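Household Chores Study: second progress report to the Etarero fund
Reporting date: 10/02/2023
Site: Flevmont hall, ground floor

1. What was planned for this period

In the first report we promised three things: to finish the list of chores, to start the collection of demonstrations with hand-held grippers, and to make a first honest estimate of which chores a machine can already do without help. The first two are done. The third is done only in part, and I explain the reasons in section 4.

The list of chores was agreed with the Tokarz shop, which gave us its own list of closing tasks. We removed tasks with knives and hot water, as the fund has asked. What remains is mostly putting things away, wiping, folding, sorting and plugging in.

2. Collection of demonstrations

The target for the whole project is 1000 accepted demonstrations. At the end of this period we have 278. This is lower than the plan. In the first weeks many recordings were refused by our own check, mainly for two reasons: the person moved the gripper too quickly, or the hand position was lost when the marker was turned away from the camera. We wrote a new instruction page of one side only and the share of refused recordings became much smaller. We expect to reach the target in August if the present speed is kept.

All people who collect work in the same hall at the same time. At first we wanted to separate them with screens, but the screens made the light uneven and people walked into them. We decided to leave the hall open. 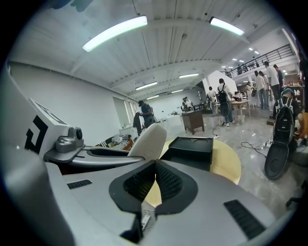 The question of the fund was whether the machine can do small chores at a table, and for these our answer is a careful yes. The Dultine arm learned from our demonstrations to pick up a box, a cup or a closed bottle and put it in a given place, and it does this well enough that a person does not need to stand near. Thin and light things are still difficult. A small white charger with its thin cable, lying flat on a surface, is simple for any person, but the arm often pushes the plug away before the fingers close, or takes the cable and drags everything with it. Clothes are the harder group. A person can hold up a dark garment from a pile on a couch and know at once where the shoulders are, and our arm cannot do this yet. It takes the top piece from a pile in most cases, but sometimes it takes two together and does not notice. Folding was tried with towels only.

3. Comparison with the shop floor

The Tokarz shop allowed us to test after closing time. Filling a shelf with boxes of one size went well. Filling a shelf with mixed bottles went badly, and the staff had to put back many of them by hand. The manager told us that a slow machine would be acceptable at night, but a machine which leaves bottles on the floor in the morning would not. I think this is a fair rule and we now use it also for the household chores: the result must be no worse than before the machine started.

4. Problems and delays

The estimate of the full list is not complete. We tested the table chores and the shelf chores, but the wiping was not tested, because the sponge holder was delivered with the wrong screws and the replacement is late. Also, floor cables are a risk for the moving base. For this reason all tests with the Dultine were made with the base fixed, and we cannot yet say anything about chores which go from one room to another.

One gripper was out of use for 2 weeks with a damaged finger. It has been repaired inside the normal budget and we do not ask for additional money.

5. Plan for the next period

We will give more recording time to clothes and thin cables and less to boxes, where more examples bring little improvement. The wiping test will be made when the holder arrives. We would also like to repeat the bottle test at Tokarz with a slower approach to the shelf.

The fund is asked to confirm that the change of recording time is allowed under the present agreement. The table of spending is sent separately.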